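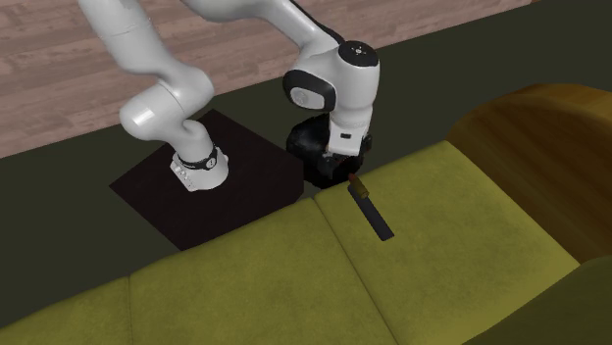 Villalobos Robotics Club Opens Its Simulated Living Room to New Members

The robotics club at Villalobos Community College is delighted to announce that its student project, Ikasik, will be open to new members beginning in December, and everyone who has had a hand in it could not be happier to share the news.

Ikasik is a simulated home in which students teach a robotic arm to pick up the small things people leave lying around, starting with the sofa. Over the fall term the club's 3 teams ran 500 practice attempts between them, and 353 ended with the object lifted clear of the cushions.

"A sofa is a wonderfully stubborn place to learn," said Jocelyn Quiambao, the club's faculty adviser. "The cushions are round, the seams swallow things, and a slim object at an angle asks a lot of a gripper with two fingers. Our students have been so patient with it, and I'm proud of every one of them (even on the evenings when I had to send them home)."

Student lead Halfdan Bergmann wrote much of the approach routine, which brings the gripper down over one end of the object before the fingers close. His teammate Snædís Overgaard is now working on grasps near the back of the seat.

Meetings begin at 6 p.m. in the Evell Building. No programming experience is needed, and returning adult students are warmly invited. Dues are $200 for the year, with help available on request.

Contact: Abbas Esfahani, club secretary, Evell Building front desk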